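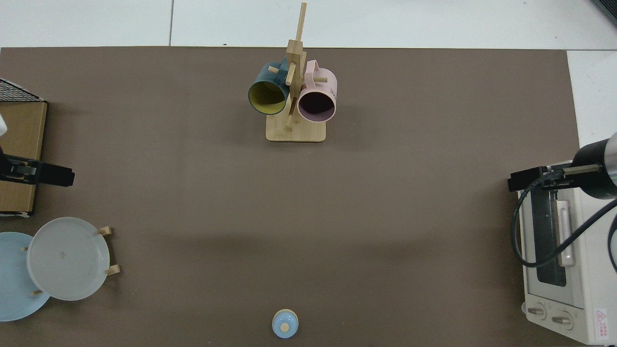 分类：业主会议 / 会议纪要 / 招租与续租

Kerora商业楼业主联席会议纪要

日期：2020年1月3日
地点：Kerora商业楼二层东头会议室
出席：一层临街各铺业主、二层业主、后院停车场业主代表；物业方列席；De Bruijn招商代理派代表列席（议题二讨论后段及表决时离席）
缺席：地下库房业主，事先书面委托一层转角铺业主代为表决，委托书已收存
记录：二层业主

一、上次纪要的确认

上次纪要中“物业方将尽快提供公共区域电费分摊明细”一句，一层转角铺业主要求改为“物业方承诺提供，至本次开会时未提供”。物业方表示明细已经做好，只是格式还在调整。转角铺业主问格式需要调整什么，物业方答是把几张表并成一张。转角铺业主说几张表他也看得懂，可以先发。

经讨论，原句保留不动，另在本次纪要中注明：截至开会时，各业主均未收到明细。物业方同意会后当天先发未合并的表格。

上次纪要其余部分无异议，予以确认。

二、一层东侧空铺招租：Forno意向书

1. 代理方介绍

De Bruijn代表介绍，一层东侧铺位建筑面积273平方米，自前租户搬离后空置至今，期间带看若干组，目前进展最实的是餐饮品牌Forno，已签署意向书，拟开设烤炉类堂食餐厅兼外带。对方希望四月交铺，免租期3个月，租期届满后有优先续租权。

代理方认为Forno入驻将“显著提升整栋楼的人气和租金水平”，并附了一页客流预测。

2. 对客流预测的讨论

二层业主问预测中的午间客流数据从哪里来。代理方答系参考同类商圈。二层业主追问是哪个商圈，代理方表示数据来自公司内部资料库，不便逐项说明。二层业主认为，既然不便说明，会议也就不便采用，要求在纪要中写明本次讨论不以该页预测为依据。与会业主没有反对，照此记录。

临街中间铺业主提出，代理方前次介绍别的意向客户时也附过一页预测，版式与这次一样，曲线也很像。代理方表示版式是公司统一模板，曲线属于行业规律。中间铺业主说他把两页叠在一起看过，建议代理方回去自己也叠一下。代理方表示会核对。

转角铺业主说，他不反对餐饮，他反对的是每来一个意向客户就说整栋楼要涨租。前租户签约时大家也听过同样的话，后来隔壁铺位续租时一分钱没有涨上去，这件事在座的都记得。

3. 意向书的效力

二层业主指出，意向书全文没有定金条款，也没有约定Forno在洽谈期间不得同时与别处洽谈，反过来却要求业主方在洽谈期内停止带看。等于对方随时可以走，我方不能动。

代理方解释这是对方总部的标准文本，餐饮品牌一般不接受改动。转角铺业主问“一般不接受”是问过了还是没问。代理方答尚未正式提出。会议认为应当先提出。

东侧铺业主表示，铺位每空一天都是他在承担，他可以接受较宽松的条件，但停止带看这一条他也不放心。他愿意接受的做法是：对方支付一笔诚意金，业主方停止带看；对方不付，带看照旧。诚意金签约时转为押金，对方无故不签则不退。

后院停车场业主代表提醒，“无故”两字要写清楚。若对方以消防或环保审批未通过为由不签，算不算无故，现在的写法两边都能解释。会议同意由东侧铺业主请律师拟定，费用由其自行承担，因为这是他单独的租约。

4. 排烟与公共部位

此项讨论时间最长，分歧也最大。

物业方介绍，本楼原有排烟井道设在西侧，东侧铺位没有独立井道。Forno如需设烤炉，只有两种走法：一是在一层吊顶内做横向风管接入西侧井道，要穿过中间铺后部的公共走道；二是沿东侧外墙向上至屋面，要经过二层窗外。

二层业主明确反对第二种走法，理由是风管从会议室和办公室窗外经过，噪声、油渍和气味都由二层承受，租金由一层收取。他补充说，代理方介绍时称设备“基本无味”，他想知道“基本”是什么程度，有没有检测报告。代理方称净化设备的厂家可以提供。二层业主说厂家提供的是设备在厂里的数据，他要看的是已开业门店的实测，最好是开了一段时间、滤网已经用过的那种门店。代理方记下，答应向Forno索取。

中间铺业主对第一种走法提出保留。公共走道吊顶净高本来就低，再走一道风管，送货推车能否通过他不确定。物业方表示“应该可以”。中间铺业主请物业方量一下再说。物业方同意现场测量，并把最低点标在平面图上。

地下库房业主的受托人转达意见：西侧井道的使用情况一直没有人说得清，现有租户接了几路、还余多少风量，库房业主问过不止一次，没有得到书面答复。在答复之前，他不同意任何新的接入。

物业方称竣工图中有井道的设计风量，但现状与竣工图可能有出入，当年有租户装修时改动过。转角铺业主问当年改动是谁批准的。物业方答当时由前一任物业公司管理，档案交接时不完整。转角铺业主说，凡是查不到的文件都在前一任物业手里，这个解释他已经听腻了，请列入纪要。已列入。

会议意见：由物业方委托有资质的单位对西侧井道做一次现状测量，出具书面结论。费用先由东侧铺业主垫付，若结论确认井道可供接入且最终签约，则由东侧铺业主承担；若发现前期有违规接入，由相关铺位业主分担。转角铺业主声明，他同意这一安排不代表他承认自己的铺位有违规接入。

5. 免租期与装修期

代理方建议免租期与装修期合并计算，自交铺日起算。东侧铺业主问如果审批拖延，免租期是否顺延。代理方称对方希望顺延。东侧铺业主不同意无限顺延，理由是审批材料由租户准备，材料交得晚，责任在租户，没有道理由业主出租金。

二层业主建议，顺延仅限于业主方原因造成的延误，例如井道接入手续未办妥。东侧铺业主表示可以考虑，但要求先看到井道测量结论，免得变成他自己给自己挖坑。

代理方提醒，若条件过严，Forno可能转向别处。东侧铺业主问别处是哪里。代理方称对方同时在看另外几个位置，具体不清楚。转角铺业主说这一句在每次谈判中都会出现，到现在为止没有一次能说出地址。

6. 代理佣金

代理方离席后，业主内部讨论佣金。现行代理协议约定，佣金在租约签署时一次付清。二层业主认为，代理方的利益在签约那一刻就结束了，之后租户交不交得起租金与其无关，前面那种预测也就不难理解。他建议改为签约付一半，租户正常交付首个完整季度租金后付另一半。

东侧铺业主同意这个方向，但担心中途修改协议会使代理方消极。后院业主代表说，铺位空了这么久，要说消极，也看不出还能消极到哪里去。

最后决定由东侧铺业主就本次Forno项目单独与代理方商谈佣金付款方式，不改动总协议。其他业主将来如需委托，自行决定是否参照。

7. 表决

议案：在满足下列前提的条件下，同意东侧铺业主继续与Forno洽谈，并就公共部位使用保留全体业主的最终同意权。

前提：意向书补入诚意金条款，或删去停止带看条款；井道现状测量有书面结论；排烟方案不经过二层窗外；已开业门店的实测资料送达各业主。

表决结果：通过。地下库房业主的受托人按委托投弃权票，并说明弃权原因是井道问题未答复，本身并不反对餐饮业态。二层业主投赞成票，附注：赞成的是继续洽谈，排烟方案将来须另行表决，请代理方对外沟通时不要说成“业主已经同意”。

三、Plasport续租与扩租

1. 现状

Plasport现租用临街西侧铺位经营运动用品，租约将于年内到期。该租户来函提出续租，同时希望把相邻的地下库房一部分并入承租范围，作为备货用途，并要求两处合并计租，单价按库房与铺面之间的折中价计算。

西侧铺业主认为续租本身可以谈。该租户付款尚算准时，前年有两次迟延，均在催告后付清。来函中自称“从未拖欠”，西侧铺业主请记录在案，措辞与事实不符，但不影响谈判。

2. 合并计租

地下库房业主的受托人表示反对合并计租。铺面与库房属不同业主，合并之后折中价怎么拆分，来函没有写。按来函的算法，租户总支出比分别承租要低，低的那一部分总要有人出。

西侧铺业主核对后同意这一判断。他起初以为合并后单价提高对铺面有利，看了附表才发现提高的是库房单价，铺面单价反而下降。会议提醒各位业主，租户自带的附表应当自己重新算一遍。

决定：答复Plasport，铺面与库房分别签约、分别计租，到期日可以一致。

3. 招牌与外摆

来函还提出在西侧外墙增设一块竖向招牌，并在门前人行区域设置外摆货架。

物业方表示竖向招牌须报批，以往有先例。二层业主问先例是哪一块。物业方答是临街中间铺的横向灯箱。二层业主指出横向灯箱在一层门头范围以内，不遮窗；竖向招牌要挂到二层外墙上，这不是一回事，不能算先例。

西侧铺业主认为二层外墙属公共部位，如租户愿意支付使用费，可以讨论。二层业主表示，钱归全体，灯光只照他一家，使用费的分配也应当考虑这一点。后院业主代表说可以理解，但如果每一处公共部位都按受影响程度分配，以后就没有办法算账了。双方未达成一致，招牌事项搁置，待租户提供尺寸、位置及夜间亮度资料。

外摆货架不予同意。门前人行区域的一部分不属于本楼用地范围，业主无权出租。物业方称周边商铺都有外摆。会议认为周边商铺有没有外摆，与本楼有没有权利同意是两件事。

4. 续租期限

Plasport提出续租期4年，前两年租金不变。西侧铺业主倾向于缩短期限，或者保留期限但逐年调整。代理方此前在邮件中建议接受原条件，理由是“当前市场宜稳”。二层业主说，东侧招租的材料写着整楼租金水平将显著提升，西侧续租的邮件写着当前市场宜稳，两份文件出自同一家公司，日期相隔不到一个月。请代理方择一。

西侧铺业主将自行与租户商谈，不委托代理。

四、后院停车场

1. 收费系统

后院业主代表报告，有供应商上门推介车牌识别收费系统，称安装后收入可提高，设备免费，按收入分成。业主代表本人对“设备免费”存疑，合同第二页写明，提前解约须按设备原价赔偿，原价由供应商认定。他把合同带来给各位看，是希望有人帮着找找还有没有别的。

二层业主找到一条：系统数据归供应商所有，业主查询历史流水需书面申请。转角铺业主找到另一条：分成按“应收”计算，而非实收，也就是逃费的车业主要倒贴分成给供应商。

会议建议不签。后院业主代表表示本来也没打算签，但供应商每周打电话来，他想有个会议纪要可以拿给对方看。会议同意摘录本段供其使用。

2. 客户停车优惠

现行做法是铺面顾客凭小票免首小时停车费，由各铺按月与后院结算。后院业主代表提出，上一结算期中有340张小票日期模糊或无法辨认，他已全部按有效计入结算，各铺不认，他收不回这笔钱。

临街中间铺业主认为，看不清日期的小票本就不该收。后院业主代表答，顾客在出口递过来一张小票，后面还有车在等，岗亭人员不可能拿着放大镜看。转角铺业主问这批小票集中在哪几家。后院业主代表称抬头也看不清。转角铺业主说那就无从谈起。

讨论后决定，本期争议小票由后院与各铺各承担一半，各铺之间按当期有效小票的比例分摊。自下一期起，改用盖章的停车券，由各铺自行印制并盖店章，无章不收。中间铺业主预计印停车券之后会出现停车券被转送的问题，建议券面注明当日有效。同意。

3. 夜间货车

物业方提到夜间有不明货车在后院停放过夜。后院业主代表称其中一部分是Plasport的送货车，得到过他口头同意，其余的他不清楚。二层业主问口头同意有没有期限和收费。答没有。会议建议补一份书面约定，出了剐蹭也好有个说法。

五、公共区域维修

1. 屋面防水

物业方提交屋面防水维修的两份报价，请会议择一。二层业主说两份报价的工程说明文字完全相同，连一处错别字都相同，只有总价不同，他对这是否属于独立报价表示怀疑。物业方称文字由物业方提供给两家填写，错别字是物业方的。

二层业主接受这一解释，但认为让投标方照抄说明，看不出他们到底有没有上过屋面。要求两家各附一份现场勘查记录，注明渗漏点位置，再行比较。另外再找一家，由二层业主推荐，物业方联系，避免说成是谁家的熟人。

物业方提醒雨季之前需完工，时间不宽裕。会议认为勘查记录花不了多长时间。

2. 公共走道地面

中间铺后部走道有地砖空鼓松动，推车经过时有响动。物业方建议整段更换。转角铺业主认为换松动的几处就行，整段更换等风管的事定下来再做，否则铺好了又要搭架子施工，砸坏了算谁的。通过局部更换。

3. 电费分摊

因明细未提供，本项无法讨论，顺延。转角铺业主要求注明这是连续第二次顺延。

六、其他事项

临街中间铺业主转述听到的说法，称附近将新建一处商业综合体，会分走本楼租户。各业主都听说过，说法各不相同，有说已经拿地的，有说还在规划的，也有说早就取消的。没有人见过文件。会议认为在见到公示之前不作讨论，也请代理方不要把这件事写进任何给租户或给业主的材料里，无论用来证明应该降租还是应该涨租。

二层业主提议今后凡会议材料须提前送达，当场发放的不作表决依据。本次客流预测页和防水报价都是开会时才拿到的。物业方称有时候供应商给得晚。二层业主答那就下次会再议。该提议通过，自下次会议起执行。

会议室暖气在后半程停过一次，物业方去看过后恢复。二层业主请物业方查明阀门情况，口头答复即可。

七、待办事项

物业方：会后当天发送未合并的电费分摊表；联系测量单位检测西侧井道；测量公共走道吊顶净高并标注最低点；向防水报价单位索取勘查记录；更换走道松动地砖。

东侧铺业主：请律师拟定诚意金条款；与De Bruijn商谈佣金付款方式；垫付井道测量费用。

De Bruijn：向Forno正式提出意向书修改要求；索取已开业门店实测资料；核对两次客流预测的数据来源，结果书面答复。

西侧铺业主：书面答复Plasport，说明分别签约、不同意外摆，招牌待补资料；续租期限另行商谈。

后院业主代表：与Plasport补签夜间停放书面约定；向各铺通知停车券启用办法。

二层业主：推荐一家防水施工单位；整理并发送本纪要。

下次会议时间待井道测量结论出具后另行通知。物业方估计测量很快可以安排。转角铺业主请在纪要中写明，“很快”是物业方原话。

各业主如对本纪要有异议，请在收到后书面提出，电话里说的不作修改依据。

附件：Forno意向书复印件；Plasport来函及附表；防水报价两份；停车收费系统合同样本（后院业主代表提供，阅后请归还，只此一份）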